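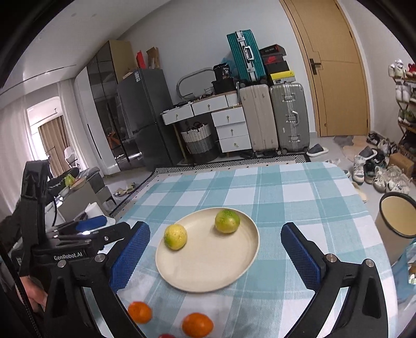
Section 6 of my moving-in guide is the fruit table, and I'll admit I've rewritten it more than any other bit. You want one small table in the bedroom where people can help themselves, with a cloth that can take a bit of juice and a dish that doesn't hide what's in it. I use a checked cloth in teal, pale blue and white, and a shallow cream oval plate with a thin raised rim, which stops a yellow fruit rolling straight off when somebody bumps the table on their way past (they will!).

Home | Set-up guides | Bedroom | Kitchen | Contact

Monday, January 30, 2023
By Elīna Rimkutė

Setting up the table

1. Wipe the top down and let it dry. I leave it while I make a cup of tea.

2. Shake the cloth out over the bath, then lay it so the overhang is even all the way round. On a table with rounded corners the cloth bunches a little at each one. Smooth it with the flat of your hand and then leave it alone.

3. Put the plate near the middle. Mine came from the Enska shop in Koltville, but any shallow one will do.

4. Citrus goes on the plate, two at a time, with a gap between them. If they touch, turn them every day and check underneath for soft spots.

5. Small orange fruits can sit straight on the cloth in front. Wash them first.

Note: green patches on citrus don't bother me at all. Go by the weight in your hand, heavy is good.

Caution: keep fruit off the dressing table. I once left a plum next to my hairbrush for a weekend and I'm still cross about it.

Changing the cloth

6. Take everything off before you pull. My friend Themis does the magician thing and has one fewer bowl than he used to.

7. Check the washing label, then wash the cloth on its own the first time in case the colour runs. Hang it by the long edge and iron it while it's still slightly damp, on the wrong side.

Next section: drawers, and what to do when a knob comes loose.

62 shares | 6 comments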